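Washing up by hand without the mess

Stacking and sorting

Scrape plates into the trash before they go anywhere near the sink. Start with glasses, then silverware, then plates, and leave greasy pans for last. Change the water when the suds go flat.

Stand plates on edge against the wall of the basin while they wait for the sponge. They take up less room than a flat pile, and you can lift one out without sliding it across another. Two is plenty in a small steel sink.

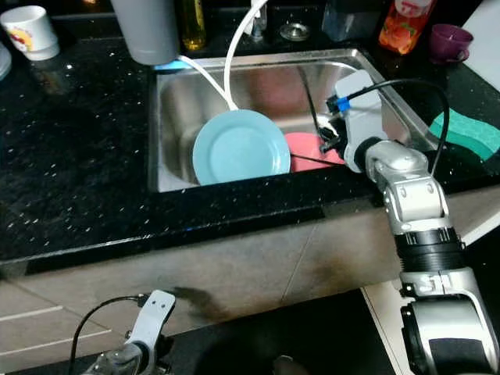
Looking after the sink

Rinse the basin after every load and dry it with a soft cloth, rubbing along the grain. For dull spots, use a paste of baking soda and water. Skip steel wool.

Dark speckled countertops hide crumbs but show water marks. Wipe behind the faucet too, where drips collect. Samira Azar wrote in to say she keeps an old dish towel folded there and swaps it each night.

Next: drying racks for narrow counters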